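To: Collections Care list
Subject: Re: Lidded containers for the textile handling sets

Dear colleagues,

Thank you to all who responded on Friday. I reply below to the message from Jaime Neves, as several members raised the same points.

On Friday, Jaime Neves wrote:
> Before Brorkuvcombe places its order, could the list confirm which
> containers are to be used for the school loan sets? Our present cartons
> are crushed at the corners after one term, and two came back from
> Grandovton with the flaps torn off. We would also like to know whether
> labels go on the lid or on the body.

The cartons will be withdrawn from the loan sets at the end of November. They remain acceptable for office supplies and for printed leaflets.

Their replacement is a plastic box with a clip-on lid and a carrying handle. Henport has purchased 30 for the first round, and each site will receive 7 before any further order is made. Sites should not buy their own in the meantime, as lids from different suppliers do not interchange.

Labels are to be placed on the body, on a short side. Lids are easily exchanged when several sets are being repacked at once, and a label on the lid then travels with the wrong contents. The handle is intended for moving a box between table and shelf. For longer distances please use a trolley — this applies to light sets as well.

Lids should be wiped with a barely damp cloth and left to dry before the box is closed. Please do not use solvent to remove old adhesive.

The pink box with the white lid is the pattern for the small textile sets. It closes with gray clips, front and back, and the handle is set into a well in the middle of the lid.
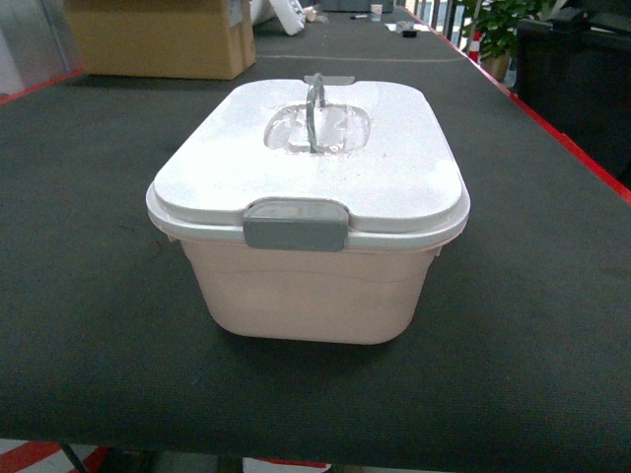
Jaime Neves asks that the clips be checked each time a set is returned, and would prefer a line for this on the loan form instead of a separate sheet. Brorkuvcombe has no objection to body labels, provided the set number is printed large enough to read from the aisle.

The loan form will be amended accordingly. Sites requiring additional boxes should write to me with the shelf depth available.

Yours sincerely,
Judite Falcão
Collections Care, Henport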